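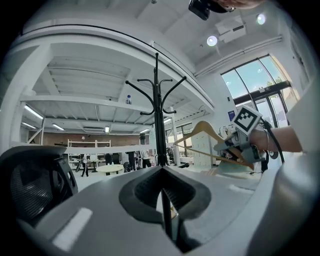

Coat rack leans and wooden hangers keep sliding off the hooks

Asked by Ifeoma Akande in Furniture and Storage
Posted May 21, 2025
3 answers

I look after the front room of a shared office in Tostport. We have a freestanding black metal coat rack, the kind with one center pole and curled hooks that branch out at the top. There are smaller hooks lower down, near the middle of the pole. It was bought before I started and the paperwork is gone. Someone told me it was a Malinowski but there is no label on it that I can find.

Two problems.

First, people put their coats on light wooden hangers and then hang the hanger on the rack. The hooks on the rack curve upward and the hanger hook sits on top of the curl and slides toward the pole, so the hangers all end up bunched together at odd angles. If someone bumps the rack, one or two fall off.

Second, when it has a lot on it the whole thing leans. It doesn't fall over but I don't trust it. In October we will have heavy coats again and I would like it sorted out before then.

We can't screw anything into the walls because of the lease. The ceiling is open beams and ducts and we aren't allowed to attach anything up there either. I have a budget of 90 dollars. Is there a way to make this rack work with hangers or do I need to buy something else?

Answer 1
Wendell Pettigrew
Accepted by the asker

That type of rack is made for coats hung by the collar loop. It will take a hanger but it isn't good at it. A hanger holds the coat out sideways, so the weight is farther from the pole than it would be on a bare hook, and the lean gets worse. If all the hangers are on one side you will notice it a lot.

For the lean, check the pole before you do anything else. Most of these come in two or three pieces that screw together, and the joints work loose over time. Take everything off, hold the bottom section still and turn the upper section clockwise until it stops. Then lay the rack down on a blanket and look at the bolt underneath the base. Mine in Numham had a bolt I could turn with my fingers. I tightened it with a wrench and added a lock washer and it has been fine.

If the joints are tight and it still leans, put weight on the base. Flat weight plates with a center hole work if you can take the pole apart to slide them on. A sandbag wrapped around the bottom also works and costs less, though it looks like a sandbag.

For the sliding, cut short pieces of clear rubber tubing and push them over the curled hooks. Measure the hook thickness first. You want the tubing a little tight so it needs some soapy water to go on. Let it dry overnight. The hanger hook will grip the rubber and stay where it is put. Don't use tape, it gets sticky and comes off on people's collars.

Use the top hooks for hangers and the lower ones for bags, scarves and umbrellas. Long coats on the lower hooks will drag on the floor.

Answer 2
Eirini Karamanlidis

Buy a rail. We had the same argument in our office for two years. A rolling garment rail takes hangers properly and you can fit far more coats on it. Get one with locking wheels. Ours was within your budget and we put the old rack by the kitchen for aprons.

If you keep the rack, at least spread the coats evenly. People always use the side nearest the door.

Answer 3
Aiman Sumampouw

Check the floor, might not be the rack

Comments

Ifeoma Akande: Thank you. The joint halfway up the pole was loose, I got nearly a full turn out of it. The bolt underneath was also loose. It stands straight now with nothing on it. I have ordered tubing. Aiman, I put a level on the floor and it is a little off toward the windows, so I turned the base until it stopped rocking.

Brândușa Husar: What size tubing did you get? I have a rack like this at home and the hooks are thinner at the ends than in the middle.

Ifeoma Akande: I measured at the thickest part and ordered one size under. I'll post again when it arrives.

Wendell Pettigrew: Go by the spot where the hanger will sit. The tip doesn't matter much. If it's loose there, trim the tubing shorter so it stops before the thin part.

Eirini Karamanlidis: Still think you should get a rail.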